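Dear Marites,

Thank you for being so patient with us. You asked for this report in November and I promised it quickly, and then the end of the term got hold of me the way it always does. I have tried to put down how the robotics club at Fallside has been getting on with the arm project, what we have spent of the Layug grant, and what the students would like to do with the spring. I know the form only asks for a page. I'm afraid you are getting more than that, but you did say at our first meeting that you like to hear the details.

## Where the project stands

When we wrote the application, the plan was for the club to learn to run a robot arm well enough to enter the Guton tabletop event, where student teams have to pick up small household things, move them and set them down inside a marked area. The students named the project Nito, after the vine that gets woven into baskets where my mother grew up. I brought one of her trays in for our first meeting, mostly to carry cookies, and somebody asked how a thing so thin could be bent so tightly without snapping. We talked about that for most of the hour. By the following week the name was on the whiteboard and has stayed there.

We have 5 students who come to every meeting and a few more who drift in when their other seasons allow. I had hoped for a larger group, and I said so in the application, so I want to be plain that we didn't get there. On the other hand, a small group has meant that every student has had real time at the controls. The quietest of our ninth graders is now the person the others call over when the arm won't go where they send it, and I don't think that would have come about in a room of twenty.

## Fingertips

Most of the fall went into the fingertips, and that surprised me. I had pictured us spending those weeks on programming. But the students were unhappy from the start with how hard, flat fingers handled anything rounded, and they wanted to try a white plastic tip with an arched shape, a thick rib running around an open-looking middle and a thinner shell outside it. They drew it on paper first, then in the modeling software, and then came a long run of afternoons at the printer in the library.
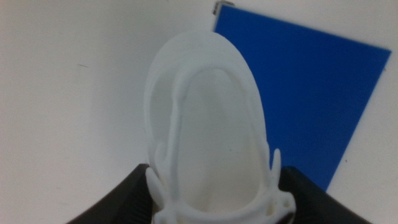

I should say something about how they went at it, since it is the part of the semester I'm proudest of. Early on, a print would fail and the whole group would go quiet, and then everyone would start suggesting changes at once. They'd alter the wall, the curve and the base all together, and when the next one came out better or worse they had no idea which change to thank or blame. I let that go on for a couple of weeks (longer than I should have, probably) before I suggested a notebook. Now each version gets a page, with a sketch, what was changed, and one honest sentence on how it did. Some of those sentences are very funny. "Gripped well, then let go for personal reasons" is my favorite.

The notebook has done more for their writing than I expected. One of the English teachers borrowed it and asked if she could use a few pages in class, and the students were flattered, though they pretended otherwise.

They still disagree about how thick the rib ought to be. One half of the club wants it stiffer so that the tip keeps its shape against heavier things, and the other half says that if you make it stiff you may as well go back to the flat fingers. I have kept out of it. Both versions are getting a fair trial, and each side has agreed to let the other side run the tests on its design, which was their own idea and a good one.

## Learning to drive the arm

Once the tips would stay put on the fingers, we moved on to motion. We work on a plain white table with a flat blue mat on it, and the mat stands in for the target area in the Guton rules. The first job for every student, before touching any object at all, is to bring the gripper down over the mat slowly and stop it just short of the surface, then lift it away again. It sounds dull on paper. In practice it takes a good deal of nerve, and they were all holding their breath the first time, me included — I had my hand over the stop button and I think my knuckles were white.

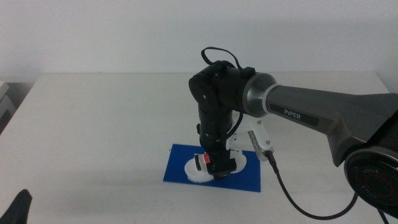
After the lowering exercise comes what the students call "parking," which means returning the arm to its rest position by the same path every time. Then they go on to short moves from one side of the mat to the other, and only then to picking things up. A student can't skip a step, and an older student has to sign the page before a younger one goes on. I wrote the first draft of these steps, and the students have since rewritten nearly all of it, in clearer language than mine.

Cables have been a nuisance. In our second month we lost two whole meetings to a connection that came and went, and the students took apart half the setup looking for a software fault before one of them wiggled a plug. We now do a cable check at the start of every session. It goes on the checklist above "safety glasses," in capital letters, and they take turns reading it out loud.

We also had trouble with the camera views at first. The students wanted to judge everything from a screen, and a flat picture doesn't tell you much about height until you have learned to read the shadows. So for several weeks I had them work in pairs, one watching the screen and the other crouched down with their eyes level with the tabletop, calling out how much room was left. They got quite good at it, and they invented their own set of calls. I don't know what a visitor would make of someone shouting "pancake," but everyone in the club knows it means stop right now.

## Spending so far

We have spent $754 of the grant. The biggest piece of that was printing material, since the fingertips went through so many versions, followed by replacement cables, the mat, and screws in sizes the hardware store here doesn't carry. I also bought a proper storage bin with a lid after a box of small parts was swept up one evening and thrown out. That wasn't in the budget, and I hope you'll agree it was money well spent. Receipts are in the envelope with the signed copy.

We have $300 left. I would like to keep it for the entry fee and the bus, if that suits you. The application listed part of that money for a second set of printed parts, but the library has offered to let us use up its leftover spools, so I think we can manage. If the Layug office needs a formal request to move money between lines, please send me the form and I'll turn it around the same day. (I realize I have said that before.)

## What didn't go to plan

I had promised a family demonstration in the fall and we didn't hold it. The arm was not behaving dependably enough, and the students voted to wait. Some of the parents were disappointed, and I was too, but I think the students made the right call and I didn't want to overrule them on it. It is now set for a Sunday afternoon early in the spring, and you would be very welcome. There will be food.

We are also behind on the programming. The arm does what it's told when a student is guiding it, but the routine that is meant to repeat a move by itself is only partly written. Two of the students have taken this on as their winter project. They have the short moves working and are stuck on what to do when the object isn't quite where it's supposed to be.

## The weeks ahead

Before we practice full runs for Guton, the group has gone back to basics on how the fingers hold a part. They noticed that the same white arched piece behaves differently depending on where along its base the two black fingers close on it, and nobody had thought to write that down. So there is now a fresh section in the notebook for grip position, and each trial gets recorded before the gripper is opened again. 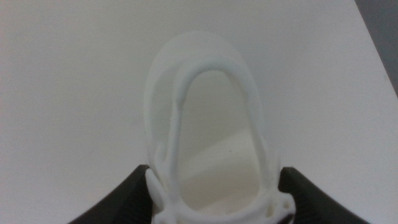 I expect this to take us through the first stretch of next term. After that we'll run timed practice, with the students trading places between driver and caller, and we'll choose roles for the event once everyone has had a turn at both. I'd like the ninth graders to have a real part in it, and the older ones have been generous about that.

There is one thing I would ask of you besides the budget question. The students have never met anyone who works with machines like this for a living, and you mentioned that you might know a person at your office or nearby who could come and talk with them for an hour. It needn't be a lecture. They have a long list of questions already, and a fair number of them are about how much people get paid.

Thank you again, Marites, to you and to everyone at Layug. The students have asked me to pass on their thanks as well, and they've all signed the back of the last page, a couple of them twice.

With warm regards,

Dexter Dalisay
Robotics club advisor, Fallside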